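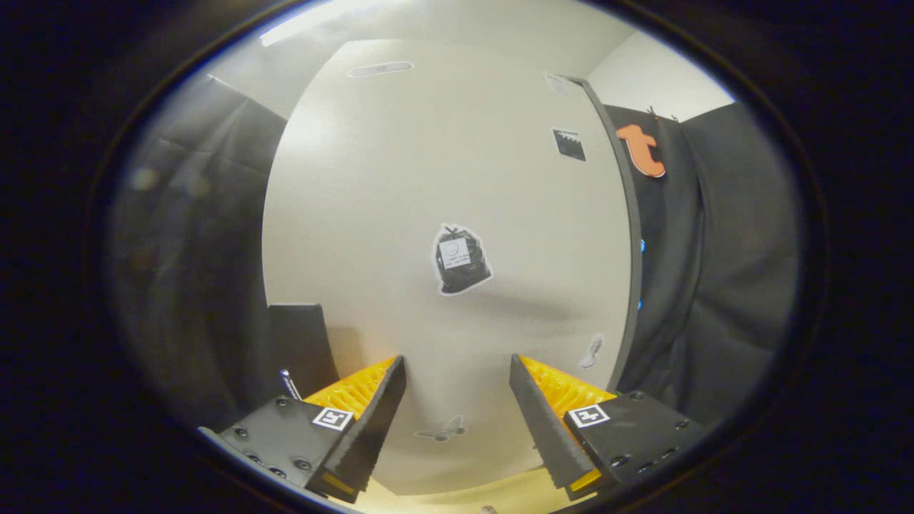 White panel with the garbage bag sticker.

May 10, 2020

Up at 6 to read the tiltmeter before the wind came up. Station two had drifted overnight, the same slow lean to the southeast it has had since the end of April. Station one was flat. I wrote both down and made coffee.

The summit was in cloud until midmorning. When it cleared there was a plain white steam plume, going straight up and then bending over toward the coast. No ash that I could see. I wiped the collecting tray at the fence and the cloth came away with the usual gray film, mostly road dust I think. I bagged the sample anyway and put it with the others. Druvmont has been quiet for nine days now by my notes, if you leave out the small puff on Tuesday, and I do leave it out, as it did not reach the rim camera's trigger.

Sombat Ruangrit called from the Evville office. He has been going through the seismic drums from the first week of April and wants to move two of the events from the tremor column to the rockfall column. I looked at them again while he was on the line. The first I agree with. It starts sharp and dies off the way a slide does, and there was heavy rain that night. The second I am less sure of. It runs for almost four minutes and the amplitude hardly changes. We left it where it was and put a question mark next to it. He will ask So-ying Hsieh, who has the broadband record from the far side of the mountain and can say whether it showed up there at all.

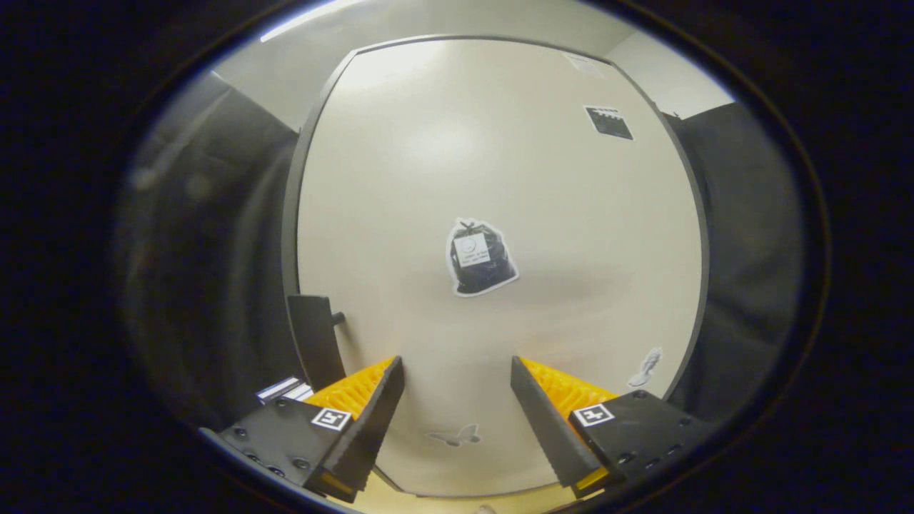
Ash cleanup is still the thing people in Trivorura ask me about most. The last real fall was in April and there is still some of it in gutters and on the flat roofs behind the school. Hòa Lã wanted to know what to write on the notice for the lower streets, and I told her to keep it short. Dampen it lightly, sweep it, bag it, keep it out of the drains. Ash is heavier than people expect, so half full is plenty, and the bag should be tied at the top with a knot, like the black one on the sticker. She asked if it could go out with the kitchen trash and I said no, separate, until the town tells us where it is being dumped. She is going to add a line about masks. I asked her to put the line about contact lenses back in too, it got dropped from the last version.

After lunch I drove up the service road as far as the second gate. The culvert there is filled almost to the lip with old mudflow material, gravel and gray sand, with a few blocks the size of a microwave. One good storm would send it over the road. I took measurements against the painted stake. It reads 40 centimeters, and it was 15 when we painted it. That does not mean there has been a new flow, only that every rain brings a little more down from the upper channel. I will send the number to Henrik Meinecke, who keeps the sheet for the drainages.

Checked the gas sensor while I was there. The battery box had water in the bottom, maybe a cupful. I dried it with my shirt and put new tape around the cable hole. The tape will last a month. What it needs is a proper gland, and I have been asking for one since the winter.
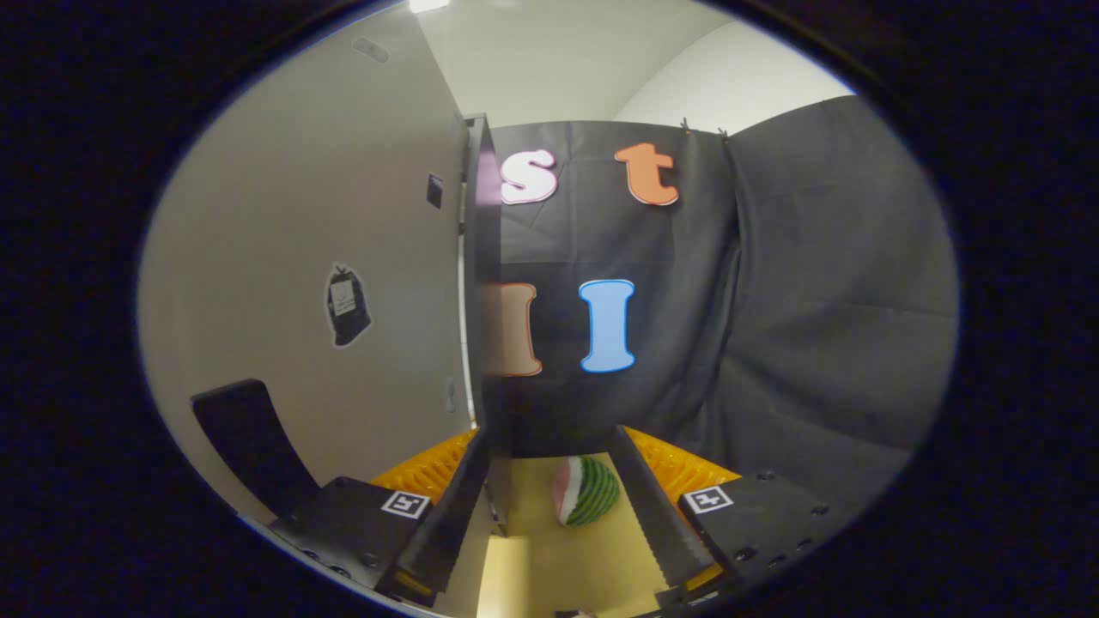 The sensor itself seems fine. It was giving low sulfur dioxide, close to background, but the wind was at my back the whole time and the plume was going the other way, so I would not make anything of it. I let it log for 50 minutes and brought the card down with me. There was a faint smell at the gate when I first got out of the car, and then it was gone.

Met Thắng Hầu on the way back, at the turnoff by the Kazmi farm. He had come up to look at his hives. He lost some bees after the April ash and wanted to know if he should move the rest before the next one. I told him I have no date for the next one. The lean at station two has been slow and steady and has not sped up, and there has been no swarm of small quakes under the cone of the kind we had in the two days before the last eruption. He said he would leave them until the end of the week. I said that sounded all right, but to keep the truck free. We stood by the road and watched the steam for a bit.

Back at the house I plotted the tilt. Three weeks of points now and they make a nearly straight line. I would be happier with a third station on the north flank. With two I can say the ground is leaning but I can't say much about how deep the source is, and everybody wants to know how deep. Sombat has a spare instrument with a bad level bubble. If it can be fixed we could have it in the ground before the rains get serious.
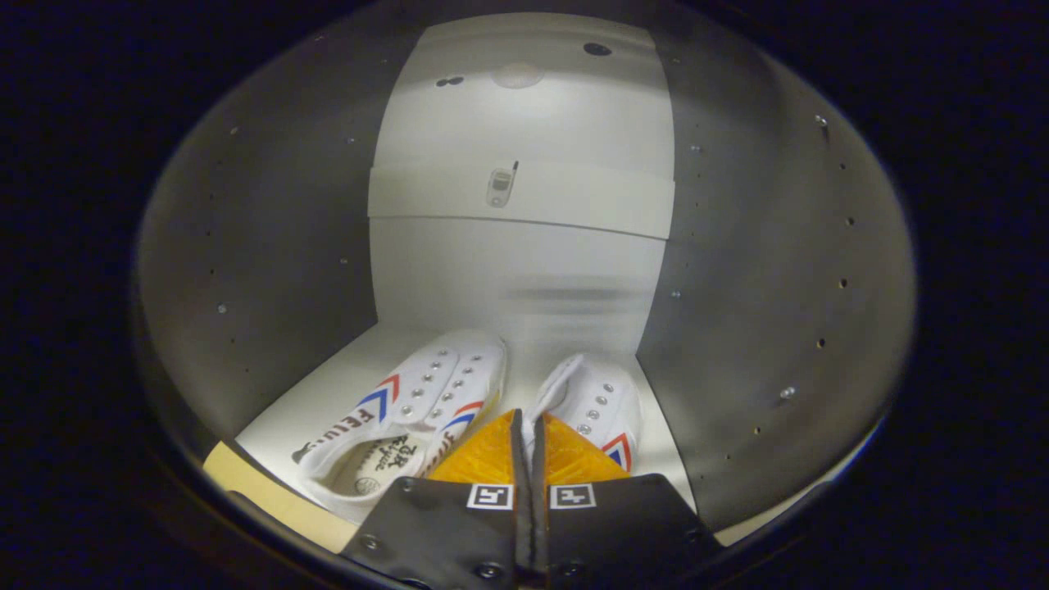 Does the slow tilt mean she is going to erupt? On its own it means something under the southeast side is pushing, or something on the other side is settling, and we have seen the same lean twice before with only one eruption to show for it.

I wrote that down in nearly those words for the Monday bulletin. The alert level stays where it is. So-ying may want to change "pushing" to something more careful, and she can.

Rain started after supper, light. I went out and put the lid on the ash tray so the sample would not wash out, then remembered I had already emptied it. Steam still showing under the cloud at last light, a little pink on the west side. No sound from the mountain. Tide gauge not checked today. Need to order desiccant and a box of sample bags — the small ones, not the ones they sent last time.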